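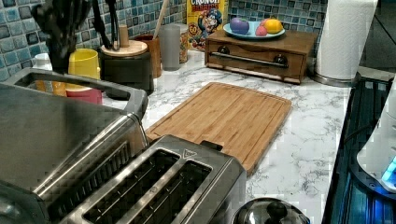
Let us keep reading each other's wills

I love a will. I love the stiff opening, the executors lined up like best men, and then the sudden swerve on page 2 where a retired surveyor leaves his canoe to the woman who used to cut his hair. In this country, once probate has been granted, anyone can pay a small fee and read one, and I think it's one of the finest habits we have.

It comes under attack every so often, usually after a family has had a bad week in the papers. Last July it was the Mabaso estate in Clivgate, where a man serving a long sentence for fraud died owning a field that his victims had never heard of. The will was public, a reporter on the local paper read it, and within days the people he'd cheated were asking their solicitors some very good questions. His relatives said it was an intrusion, and a petition went round asking for wills to be sealed for a generation. It picked up 2,053 signatures!

I understand the feeling. Grief is private, and I wouldn't want strangers picking over my mother's brooches either. But a will is a set of instructions that the law agrees to enforce after the person giving them has gone, and the rest of us are being asked to respect it. I think we're entitled to a look.

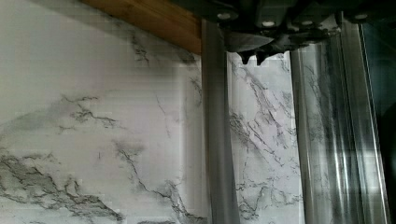

And think who gets helped! The half-brother who was told there was nothing for him. The carer who was promised £1,000 and never got a letter. Mafalda Prata, who has spent years tracing missing heirs for a small firm called Pronder, told me that her best cases start with a neighbour reading a will out of plain nosiness and ringing up to say, hang on, I know that name. Nosiness is badly underrated as a public service.

The same goes double for criminals. When somebody has stolen from people, or worse, the question of what they owned and who has it now belongs to everybody they hurt. Sealing the paperwork would protect a few decent families from embarrassment, and it would be a wonderful present to every crook with a field.

By all means black out home addresses. Let a judge hide the name of a child or a witness - I'd sign that petition myself. Then leave the rest open, as cheap and easy to find as it is now, or cheaper. 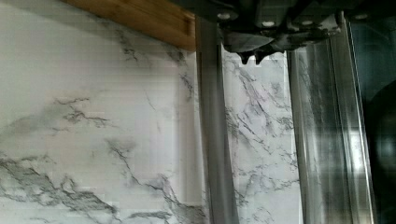

Dark veining on a white marble-patterned surface, with a light brown board above.

My own will is short, and you're welcome to it when the time comes. The piano goes to my niece Zeka, who is 80 miles away and hasn't been told.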